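Tadimthorpe archive visit, notes

2 November 2022

Typing this up on the train back so forgive the state of it. Six hours in the building, one sandwich. Laptop at 12 percent when I started so I'll go in order and fix it later, or not.

The place first. The Tadimthorpe collection holds video, audio and paper put out by armed groups, or taken off captured fighters, or recorded by reporters who sat with prisoners. You can't just walk in. Two forms, passport copy, a call with the head of access, Dwayne Blackwood, who asked what I wanted to watch and then, twice, why I wanted to watch it. Fair questions. I said recruitment material and prisoner interviews, for the piece I've been dragging along since July. He said fine but no copying, no phone in the viewing rooms, notes by hand only. So everything below is from handwriting I can barely read.

Blackwood met us at the side door. Eight of us on the visit, mostly reporters, a couple of grad students, one lawyer who never said what for. Short talk in the canteen. The collection started with a single box of cassettes and now takes in around 1000 hours of footage a year, most of it scraped off channels that are gone a week later. That's the whole problem in his view. A group posts an oath video, the platform pulls it, good, and then three years on a prosecutor needs it and there's nothing left to find.

Then the intake room. Small, no window, very loud air conditioning. Each file gets logged, hashed, given a number and put in the queue for a language reader. They have readers for Arabic, Turkish, Russian, French, Uzbek, Dari. No Kurmanji reader at the moment, which seemed a big gap to me and Blackwood said yes it's a big gap. The job's been advertised since July with two applicants, both hired away by somebody who pays more.

Next, the viewing rooms. I had two hours and asked for prisoner interviews. Got four. Won't describe the men, none of them agreed to be in my notes. What I'd say in general: the interviews where the guards stay in the room are nearly useless. You can hear it. Answers come out in whole paragraphs, same order, same words, "I was deceived" right up front. The one that felt different ran 48 minutes and was mostly about paperwork. Who took his passport. Which desk. How long they waited for a bus, what they were fed, the form where you tick fighter or something else. Very dull and I beleived nearly all of it.

Jacobus Potgieter, who did the cataloging on that set, sat in with me for the last part. Big on paperwork, Potgieter. His line is that ideology gets the headlines but an armed group at the border is an office, with clerks and stamps and lost files, and if you want to know if a prisoner is telling the truth you ask him about the office. Anybody can recite a sermon. He has a list of 50 small things to check a story against, room layouts, names of guesthouses, color of the ID slips. Wouldn't let me see the list. Reasonable.
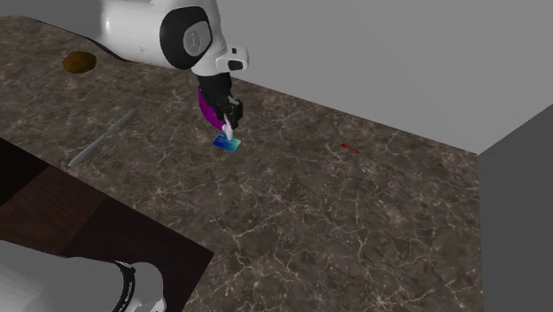

Access was the argument of the afternoon. Who gets to see this stuff, and how do you know they are who they say. The old system was a paper sign-in book and a nod from the desk. Since spring there's a pass for every visitor and a record kept for every file opened, name and time. A pass is only a bit of flat plastic though, the lawyer pointed out, blue and card-sized like the card by the white fingertip in the picture, and whoever is holding it gets in. Blackwood said that's why there's a person on the door as well. One of the grad students wanted remote viewing, says half her sources can't travel. Blackwood wants it too but not before he can stop people filming their screens, and he can't, so no. Went round on that for a good half hour. I'm with the student mostly, but I saw what was in those rooms and I get the nerves.

Lunch was before this, forgot to put it. Cheese sandwich. Fine.

After that, software. They use two tools. Fliris does the catalog, and everybody complains about it. Search works if you know the file number, otherwise good luck. Transliteration is the killer. Same commander, nine spellings, nine records. Wenik is newer and does the rough transcripts. We got a demo on a speech with a lot of wind noise and it made a decent try at the Turkish, then turned a village name into the word for "spoon". The readers correct everything by hand afterwards. Nobody there trusts a raw transcript and neither should you, I've seen quotes go to print off worse.

Asked about legal cover. Every country on its own terms, apparently. In some places just holding an oath video is an offense unless you can show research use, and "research use" means whatever the judge had for breakfast. They keep a letter on file for each visitor. Mine is in a folder somewhere with my bad passport photo.

Asked about staff too. People who watch this all day. Limits are 2 hours at a stretch, then off screens, and execution footage is logged by sound-off stills where possible. One reader told me the sound is the worst of it. Didn't want to say more and I left it there.

Practical stuff if you're going:

Bring pencils, pens are banned near the paper boxes.
Coat. Intake room is freezing.
Send your file requests ahead, I lost forty minutes waiting on the second batch.
Ask for Potgieter's set by name. It's not on the public list.
Food: Tiêu, the noodle place by the station, open late, better than the canteen by a mile.

Still to chase: the date on the 48 minute interview (catalog has two differnt ones), whether the bus detail shows up anywhere else, and Blackwood on the Kurmanji job. He said call next week. Battery going, more when I've typed up the other notebook.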